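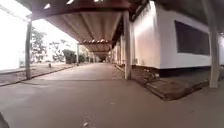
Rain Noise Under Metal Roofs
What a single-skin steel deck does to speech, and what can be done at reasonable cost

By Serena Pagano
December 6, 2024

Rain striking a thin metal sheet makes the sheet bend. The bending travels outward from the point of impact, and the sheet radiates part of that energy as sound from both faces. One drop produces a short click. A heavy shower produces thousands of overlapping clicks per second on each square yard, and the ear hears a continuous roar.

The level depends on drop size and fall speed more than on total rainfall. Drizzle drops are small and reach the roof slowly. Storm drops can be several millimeters across and arrive at close to their terminal speed. A roof that is barely audible through a wet November morning can make conversation impossible in a ten-minute cloudburst, and monthly rainfall tables give a designer little warning of this.

Faizal Hidayat, an acoustic consultant with Skudside, has spent much of his working life on covered walkways, bus shelters and open-sided market halls. He considers them a neglected class of structure. Classrooms and theaters have noise limits written into their specifications. A canopy between two buildings usually has a wind load, a snow load and a color.

"The drawing says corrugated steel, and that is the end of the acoustic discussion," Hidayat says. "Then the school puts a line of children under it and wonders why they don't hear the teacher."

Profile and span

Corrugation makes a sheet much stiffer along the ribs than across them. That permits long spans between supports, and it also changes how the sheet radiates. The flat portions between ribs behave as narrow panels, each with its own set of resonances. Deeper ribs with wide flats tend to ring. Shallow, closely spaced ribs tend to spread the energy more evenly through the spectrum.

Fixings matter as well. A sheet screwed tightly to a steel beam passes vibration into the beam, which then becomes a second source. Soft washers reduce this a little. Loose screws add a rattle of their own in wind, and this is often mistaken for rain noise in complaints.
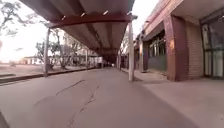 Damping the sheet

The cheapest effective treatment is a constrained layer: a thin viscoelastic film bonded to the sheet and covered with a second, lighter metal skin. When the roof bends, the film shears and turns the motion into heat. Lutance supplies it as peel-and-stick panels for the underside. The surface has to be clean and free of grease, and cold-weather application is not advised.

Graziella Colombo managed a retrofit of this type at the Marino produce market, where 132 panels went up in 8 working days. Traders kept their stalls open throughout. Her crew left the ribs bare and treated only the flats, a decision that cut the material bill with little acoustic penalty. Stallholders at the east end, she reports, still complain about the downspouts.

Spray-on coatings are the usual alternative. They reach awkward corners and add mass, but thickness is hard to control overhead, and a thin coat does very little. Colombo rejected two trial areas before dropping the method.

Absorption is a separate matter. A canopy open on one side loses much of its sound to the outdoors. Where a hard wall closes the other side, sound reflects between wall, roof and paving before it escapes. Facing the wall with an absorbent board shortens that process and helps speech, though it leaves the impact noise at its source. 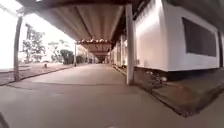

Measuring the result

Natural rain is a poor test signal. It varies by the minute and does not come when scheduled. Laboratories use a perforated tank that releases drops of known diameter from a fixed height onto a sample of the roof. The method is repeatable, but the sample is small and its edges are clamped, so the lowest resonances of a full-length sheet never appear.

Rory Halliday, a test engineer at Dallov, prefers to log the finished structure over a wet season. His last survey collected 1157 one-minute records at a single canopy, paired with readings from a drop-size gauge on the roof. Of these, 73 were discarded for aircraft or traffic. Plotted against drop size, the remainder fell along a reasonably clean line. Against rainfall rate they made a cloud.

Halliday mounts the microphone at standing ear height, well in from the open edge, and keeps it away from gutters. Water falling from a blocked gutter onto concrete can be louder than the roof above it.

Retrofit or replace

For a sheet in sound condition, damping the underside is normally the first option to price. Rust at the laps or around the screw heads changes the arithmetic, as new sheet can be ordered with the damping layer already bonded. Insulated sandwich panels are quieter than bare steel but heavier, and existing posts and footings should be checked before any are ordered.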